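Marikar 积木与枫木板　图辑

Chathurika Sarkar　2022年10月10日

Marikar 是 Kultetti 木工坊做的一套小积木，单色上漆，块头不大，配一块枫木板当底。八月份我们把这套东西重新整理过一遍，换了蓝漆，木板也重新打磨。这一页按部件分条记录，写的是木料、形状、颜色和平时怎么用、怎么收。要看尺寸和保养的，直接翻到后半部分。

木板

底板用浅色枫木，长边 450 毫米。料是从 Vudenau 的木材行买的，同一批料，颜色相差不大，但纹路各有各的走向。选料的时候挑掉了带死结的，留下了几条颜色深一点的。深色的条纹是木头本身的矿物线，打磨不掉，也没有必要打磨掉。

枫木偏硬，积木的角磕上去不容易留坑。早先试过松木，便宜，也轻，用了没多久表面就坑坑洼洼，小块放上去会晃。后来统一换成枫木，没有再改。

拼缝

板子由 3 条木料拼成，宽窄不等。窄料好买，也比整块宽料稳定，冬天室内干燥的时候翘得少。胶缝做得细，在侧光下能看出一道浅线，摸上去是平的。

拼的时候相邻两条的年轮方向要错开。胶涂得薄而匀，夹紧之后放一夜，第二天再拆夹子。挤出来的胶不要趁湿去擦，擦开了会渗进木纹里，上油以后发白。等它半干，用刮刀铲掉。

有人问过要不要在拼缝处染色，让它看上去像一整块。我们不染。缝就是缝，放在那里也不碍事。

表面

板面只上了一层很薄的 Claltell 木蜡油，没有上漆。上漆的板子反光重，小块放上去也滑，斜着搭的形状站不住。蜡油的摩擦力大一些，颜色也基本保持原木的浅奶油色。

打磨顺着木纹走，最后一遍用手，不用机器。四条边稍微倒了一下角，手碰到不刮。前沿没有做花样，就是一条直边。

积木的形状

基本形状是立方体和三棱柱。立方体各条边等长，三棱柱平放时以一个长方形的面着地，两边斜上去，顶上一条脊。三棱柱也可以竖起来，用三角形的面着地，这样站得更稳，不过看着就不像屋顶了。

两种形状用的是同样粗细的木方。先把木方切成立方体，再取一部分斜切。斜切的时候要做一个靠山，把料顶住，不然锯片一带，角度就偏。偏了的料拼在一起会露缝，只能当练手的废料处理。

蓝色

蓝色是这次改动最大的一种。旧的蓝漆偏暗，在阴天的房间里看着发灰，跟别的颜色放在一起不精神。新的蓝亮得多，涂 2 遍，第一遍薄，干透以后用细砂纸轻轻带一下，再上第二遍。

漆不能太厚。太厚了，木头的细微纹理就盖住了，棱角也会变圆，两块靠在一起对不严。现在的厚度，近看还能看出表面有一点木头的质感，拿在手里也不粘。
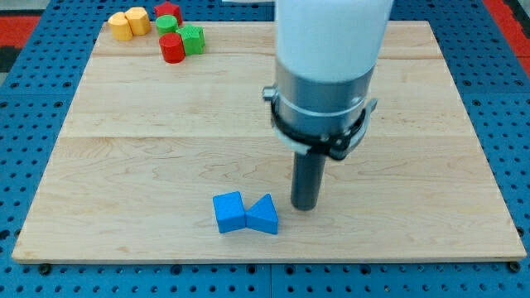

枫木板上的两块蓝色积木，左边是立方体，右边是横放的三棱柱。板子垫在蓝色的洞洞台面上，远处左上角还聚着几块小的彩色积木。

立方体与三棱柱

这两种形状最常放在一起用。立方体摆正了，三棱柱架上去，就是一间小房子，小孩子第一次拿到多半都这么搭。并排放在板上的时候，两块的棱可以互相挨着，换个角度看，轮廓会变。从前面看过去有点像一个领结，从上面看又是另一个样子。

同色的两种形状放在一起，面与面的明暗差别比较清楚。立方体的顶面和侧面，三棱柱的两道斜面，受光都不同，虽然刷的是同一罐漆。教小孩画几何体的老师喜欢用同一种颜色，原因大概就在这里。画完以后再换别的颜色，让他们比较。

如果要练习观察，可以把立方体稍微转一点，让一个角朝前。正对着看只有一个面，转过来就能看到两个侧面和顶面。三棱柱则可以先把三角形的那一头朝着自己，再慢慢转到侧面。

小块

除了大一点的单块，套装里还有一些小块，颜色不一，用来点缀或者做记号。小块容易丢，用的时候先拢在板子的一个角上，需要哪一块再拿。小块的制作最费手工，机器夹不住，倒角和打磨都在一块砂纸板上推。手指捏着料来回推，推完一面换一面，一下午做不了多少。

漆也是一块一块涂的。先涂五个面，立在钉板上晾，干了再翻过来补最后一面。钉板上的钉尖磨得很细，留下的印子第二遍漆就能盖住。

摆放

木板放在平整的台面上使用。台面如果有孔或有缝，不影响，只要板子底下没有垫着东西就行。板子不算重，一个人可以搬，搬的时候托住两条长边，不要只捏一头。

积木摆在板子中间偏前的位置比较顺手，离前沿留一掌宽。靠得太近，袖子一带就掉下去。备用的放远处的角上，既看得到，也不挡手。

灯从侧上方来比较好。顶灯直照下来，木纹会变平，积木的影子也缩到脚下，几个面的区别不明显。窗边的散射光最省事，影子软，颜色也准。晚上用台灯的话，把灯头压低一点，隔一层白纸，效果接近。

几种常用的搭法

屋顶。立方体在下，三棱柱在上，脊线与立方体的一条边平行。先把立方体放正，再落三棱柱。

对坡。两块三棱柱尾对尾横放，脊线连成一条。这一种最能看出切得准不准，脊线如果有高低，就说明木方粗细不匀。

斜靠。立方体不动，三棱柱以一个面靠着它。板面上了蜡油，底下不太会滑。换到玻璃桌面上就立不住了。

长排。所有立方体排成一行，当作墙或者尺子。这种搭法没什么难度，年纪小的孩子可以排很久。

高塔。立方体往上叠，目前工坊里叠得最高的是 7 层，再往上就要看手稳不稳。叠的时候每放一块，手停一停再松开，板子不要碰。

收纳

收的时候先把积木擦一遍，再装布袋。布袋用厚棉布缝，抽绳收口，不要用塑料袋，塑料袋捂久了漆面会互相粘。大块和小块分开装，小块另有一个小布袋，放在大袋里面。

木板竖着存放，靠墙，底下垫一条软布。平放也可以，但上面不要压重物，尤其不要长期只压一边。离暖气远一点。厨房和阳台都不合适，一个油烟重，一个早晚温差大。

保养

板子脏了用拧干的湿布擦，擦完马上再用干布走一遍。不要泡水，也不要用含酒精的湿巾，酒精会把蜡油带走，擦过的地方发干发白。要是已经发白了，局部补一点 Claltell 木蜡油，用旧棉布推开，等一晚上，第二天把浮油擦净。

上面有铅笔印，用白橡皮轻轻擦。彩笔印子难去，顺着木纹用细砂纸磨几下，再补油。磨过的地方起初比周围浅，过一阵子颜色会跟上来。枫木见光慢慢变黄，这属于正常变化。想让颜色变得均匀，隔一段时间把板子掉个头。

积木掉漆一般从角上开始。小的缺口不用管，大的可以寄回来补。补漆只能补同一批的颜色，旧的暗蓝已经没有存漆，寄回来会整块改成新蓝，请先想好再寄。

修补记录

八月那次整理，把工坊里展示用的几块板全部重磨了一遍。其中一块胶缝开了一小段，拆开重新拼过，比原来窄了一点，还能用，现在放在后面的工作间里。开缝的原因是存放的时候靠着暖气管，那根管子夏天不热，冬天就不行了，板架已经挪到对面墙。

旧积木里有几块三棱柱的斜面不平，查下来是靠山松了。靠山重新做了一个，底下加了一条限位的硬木。之后切的料拿来对坡，脊线能接上。

蓝漆换过以后，第一批干得慢，叠在一起有轻微的粘连。后来把晾的时间延长，再没出现过。手里有那一批的，如果发现两块粘住，不要硬掰，用薄卡片从棱边慢慢插进去就能分开，分开以后放在通风处晾几天。

订购与寄修

整套和单独的木板都可以在 Kultetti 订，单块积木也补，写清楚形状和颜色就行。木板按订单做，要等拼胶和上油的时间，不能当天取。纹理和深色条纹每块都不同，不接受按照片指定纹路。

寄修请用硬纸箱，板子四角包厚一点，积木用布或纸隔开。箱子里附一张纸条，写明要修哪里、要不要重新上油。纸条上最好留一个联系方式，有两箱至今不知道是谁寄来的，板子修好了放在架子上。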